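**Teaching by hand vs teaching by remote - which gave you less rubbish data?**

**oranuch_h** wrote:

Right, I've been going back and forth on this for weeks and I'd like to hear from people who've done both. I'm recording demos for a household robot doing bedrooms, doorways and kitchens, all in simulation for now, and I drive it with a pair of hand controllers. My friend Amnuay Mahawong swears by grabbing the real arm and dragging it through the job (he's got an old Sadell bench arm at home) and he reckons everything I'm collecting is mush.

I've got 200 demos saved and I've binned 70 of them. Is that normal?? Most of the binned ones are doors. I overshoot, back up, wiggle about, and by the end I wouldn't want anything learning from it.

---

**tutico_tim** wrote:

Binning 70 out of 200 sounds fine to me for a first go. I chucked more than I kept when I started on the Tutico kit.

I'm with your friend on doors though. If you've got your hand on the arm you feel the hinge pulling you round the curve and you just follow it. With controllers you're drawing an arc in the air and hoping.

---

**fastmont_fan** wrote:

Disagree, sorry! Dragging the arm is lovely until you try to do anything with two hands, or anything where the base has to roll as well. How's he going to walk a whole robot through a doorway by the elbow? I did a summer of that on a Fastmont and my back still hasn't forgiven me.

Also your own body ends up in every camera view, so then you've got a robot that has only ever seen the job with a big bloke in a jumper leaning over it.

---

**tutico_tim** wrote:

> How's he going to walk a whole robot through a doorway by the elbow?

You do the base with a joystick and the arm by hand. It isn't that hard. And you replay the motion afterwards with nobody in shot, so the jumper problem goes away.

---

**fastmont_fan** wrote:

So now every demo takes twice as long, and you've got to reset the room exactly or the replay misses. No thanks.

---

**sukprasert_sue** wrote:

Can I ask the boring question - what are you looking at while you drive? I had exactly your door problem and it was my view more than my hands. I was on a single camera from behind and couldn't judge how far off the door I was. Went to the gripper's eye view for the last bit and it calmed right down.

The other thing was speed. I was rushing because I felt silly going slowly. Drop the controller scaling so a big hand movement makes a small robot movement, and let yourself pause before you pull.

---

**oranuch_h** wrote:

Oh, that might well be me. I'm on one view nearly all the time and I only swap when I'm already in trouble.

Somebody messaged asking what sort of rooms I'm using, so I've grabbed a few views out of the sim. Bedroom first, then two doorways, then the kitchen. The blue thing on the edge of the wooden door in the second one is the gripper.

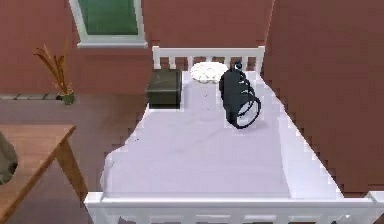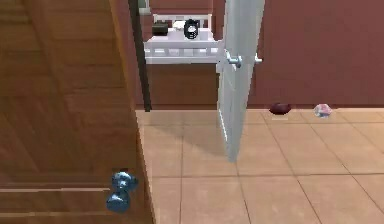
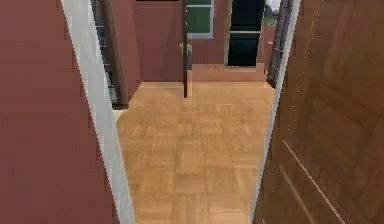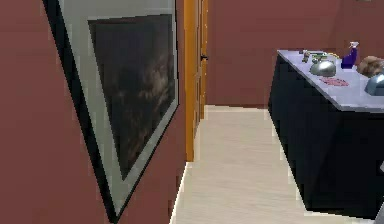 ## Replies after the pictures

**sukprasert_sue** wrote:

Ah, thanks, that helps. In your second one you're looking along the face of the door at a really steep angle, and I'd struggle to tell how far the gripper is from the wood in that too. Try a view that looks more squarely at the edge. I'd do your next 19 doors like that and see how many you keep.

---

**tutico_tim** wrote:

That kitchen is going to be a pain with controllers. A spray bottle with a trigger head, and shiny metal things either side of it? I'd want my hand on the arm for that one. But fair enough, you can't grab hold of a simulated arm, so I'll shut up about it.

---

**fastmont_fan** wrote:

He admits it! Somebody write down the month.

Oranuch, I'd start on the bed. Pillow, green box, black bag, all up at the headboard end and loads of bare sheet to put things down on. Pick the box up, move it down the bed, let go, repeat until you're bored. I'd leave the bag till last with those loopy straps, they'll have you in knots.

---

**oranuch_h** wrote:

I was saving the bed as a treat, but yes, all right. Box first.

Does anyone keep the demos where you make a mistake and then recover? Amnuay says bin the lot. I've got 4 where I missed the door, backed off neatly and got it second time, and it seems a shame to lose them.

---

**sukprasert_sue** wrote:

Keep those! A robot that's only been shown perfect runs hasn't a clue what to do when it misses. I tag mine "recovery" and trim off the dithering at the start. The wiggly ones with no plan behind them can go.

---

**tutico_tim** wrote:

I'd bin them, for what it's worth. Mine learned the miss as well as the recovery and did both every single time.

---

**sukprasert_sue** wrote:

Did you trim them though?

---

**tutico_tim** wrote:

...no.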